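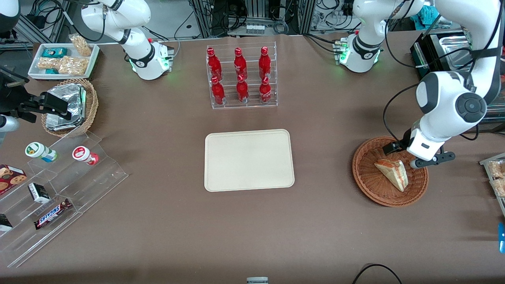 Tiered bottle rack with six bottles, serving tray and woven baskets on the review table.

Product Review: Tutum Counter Display Set
Reviewed by Ohemaa Ayaaba, Food Service Equipment
August 2023

The Tutum Counter Display Set is sold to cafeterias, small cafes and staff canteens that offer packaged lunch items and bottled drinks from a single counter. It consists of a clear acrylic bottle rack, a cream serving tray and two woven baskets. The set was purchased at the regular price from Adjei, a restaurant supply dealer, and was used at the Plarkidside lunch counter for 19 days. During that period the counter recorded 1,037 sales.

Bottle rack
The rack is the strongest part of the set. Its stepped tiers raise the back row above the front, so that the labels in both rows remain in view of the customer. Six slim-necked bottles fit in two rows of three. The clear acrylic suits any counter color and does not compete with the products on it.

Two reservations should be noted. A bottle placed in haste may lean to one side, and staff were asked to straighten the back row after each refill. The acrylic also shows fingerprints readily. A soft cloth and mild soap removed them, but paper towels left fine marks on the front edge by the end of the trial.

Baskets
The baskets differ in color, one tan and the other reddish-brown, and the reviewer found this useful in separating two kinds of item. Sandwiches were assigned to the round reddish-brown basket and foil-wrapped items to the smaller tan one. Regular customers learned the arrangement quickly.

The weave holds crumbs. Unwrapped bread should be placed on a liner, and liners are not supplied. Triangular sandwiches tend to settle on their sides in the round basket, which makes a full basket look less orderly than a square one would. Operators who sell mainly cut sandwiches may prefer a rectangular model.

Serving tray
The tray is rectangular, with rounded corners and a slightly raised rim. The rim is sufficient to keep a bottle or a wrapped item from sliding off, but it will not contain a spilled drink. The rounded corners were easy to wipe clean. The pale finish had picked up one faint coffee stain by the close of the trial — a darker option would be welcome.

Ordering and service
The order reached our Poltadport office in 10 days. All pieces arrived intact. The instruction sheet covers the rack only and gives no advice on washing the baskets. A written inquiry to the dealer on this point received a courteous reply recommending a dry brush.

Recommendation
Recommended for counters with a modest range of packaged items. Operators who handle unwrapped baked goods should budget for liners or select a different basket. The rack is also available separately and may be ordered with confidence on its own.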